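Notes for the garden end of the workshop, April

Most of what goes wrong with a flowering shrub in spring goes wrong in the first few weeks after the buds open. These are the jobs I do on the bench and outside the back door at Garness, in more or less the order they come up. They suit magnolias, camellias, forsythia and flowering currant.

## Before you cut anything

Clean the secateurs first. Wipe the blades with methylated spirit on a rag, scrub off old sap with wire wool, then put one drop of oil on the pivot and work it in. If the blades still snag on a sheet of newspaper they need sharpening. Sharpen the bevelled side only. Take the burr off the flat side with a single light pass of the stone and stop there.

Loppers get the same treatment. Mine are an old Zovier pair and the bolt works loose, so I check it each time.
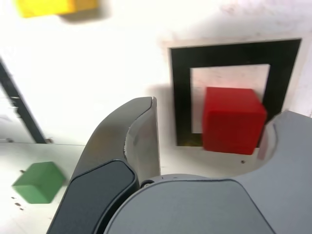
Labels are worth sorting out before the leaves come, while you can still remember which plant is which. Pencil on a plastic label lasts longer than most pens sold for the job. I go by colour as well, and the rule is simple: anything as red as that cube means don't prune until after flowering, and a thick black border like the one around it means the plant is on its last warning. Paint the top inch of the label and leave the rest plain for writing on. Old paint tins will do, and nail varnish is fine if that's what you have. Push the label in on the north side of the plant, where it fades more slowly.

## Frost on open buds

Keep a piece of fleece by the back door from the first sign of colour until the middle of May. Put it on at dusk and take it off by nine in the morning. Two layers of thin fleece are better than one of thick, and old net curtains are nearly as good. Peg it to canes so that it doesn't rest on the flowers.

Don't spray frozen petals with water. If a camellia gets early sun, hang something on the east side so it thaws slowly. Helju Strazds next door uses a clothes horse with a sheet over it, and her camellia looks better than mine.

Browned magnolia flowers can be left. They drop on their own. Pulling them off often takes the leaf bud with them.

## Cutting a few stems for the house

- Cut early in the morning, when the buds are just showing colour.
- Use a slanting cut and get the stems into a bucket straight away.
- Slit the bottom inch of woody stems with a knife. Hammering them makes a mess and fouls the water.
- Strip anything that would sit below the waterline.
- Change the water every second day and wash the vase with a little bleach.

Forsythia cut in tight bud will open indoors in a week or so. Magnolia is slower and sulks near a radiator. 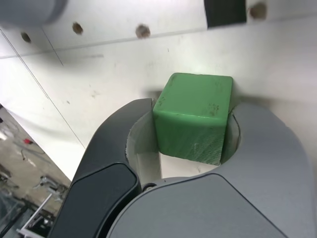

When should a magnolia be pruned?

Midsummer, once the leaves are fully out. Cuts made in late winter or early spring tend to bleed, and you lose the flowers as well. Take out dead and crossing branches and leave the shape alone. A young tree may need nothing at all for several years.

## Feeding and mulching

Water first, then mulch. I use composted bark, two inches deep, kept a hand's width clear of the trunk. Leaf mould is better if you've got enough of it. Mushroom compost is too limy for camellias.

Use rainwater on camellias in pots if your tap water is hard. One feed in April and another in June is plenty, at half the strength on the packet.

Stamatia Lazaridis asked whether tea leaves do any good. They do no harm. Tip them on the mulch and don't let them build up into a mat.

## Putting things away

Shake the fleece out and dry it fully before folding, or it goes green by autumn. Stand canes upright in a bucket, and hang the secateurs up closed with the catch on. The sharpening stone lives in the drawer under the vice.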